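Last updated December 24, 2023

Re: Gamage still worth it under the new chef?

brothbandit
Went to Gamage in October. Set menu, 18 bucks more than before and the duck was grey. Smoked eel was good tho. Anyone else?

kaltia_kid
Disagree. Best meal I've had in Cescombe. Duck's meant to be cooked slow, different colour.
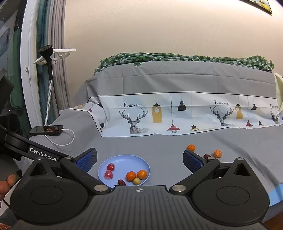 Halvard Wikström

Slow is fine, bland isnt. Old chef had way more flavour. Would go back for the eel, thats it.

brothbandit
Yep, same.

Recent threads
Kaltia rye starter
Skitura lunch specials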